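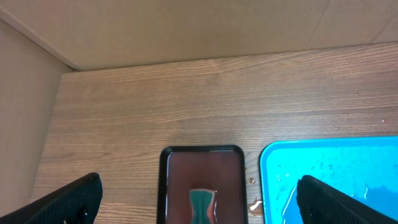 Visit to the Lunde handling lab, Clorkthorpe, Tue 25 May

The lab tests domestic tasks on a two-armed bench, and the afternoon session was given over to a water fault first logged in January. Visitors were taken through the log before the bench itself.

The task is washing-up: pick up the sponge, wipe a plate, put the sponge back. The fault is a grip fault that ends in a water fault. The controller, supplied by Sulavov, closes the fingers to a fixed force. A soaked sponge gives way under that force and releases its water over the trays and the table. Of 80 logged runs, 47 were stopped by the operator for water outside the trays.
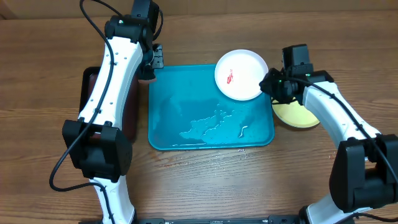

Water on the table matters for two reasons. The wrists are not sealed, and the cables run down the arms to table height. In one January run a wrist connector got wet and the arm dropped out of position control. It sagged 4 cm before the brake held. The software reported a normal stop, and the entry was corrected by hand the next day.

The interim rule is a dry wipe of the table between runs, with power to both arms off. A Grembridge moisture strip is on order for the table edge, wired to the stop circuit. We asked whether the grip force would be lowered as well. It has been tried at 2 settings, and the sponge slipped at the lower one.

Visitors stay behind the yellow line while the arms are powered. Tea was in the next building.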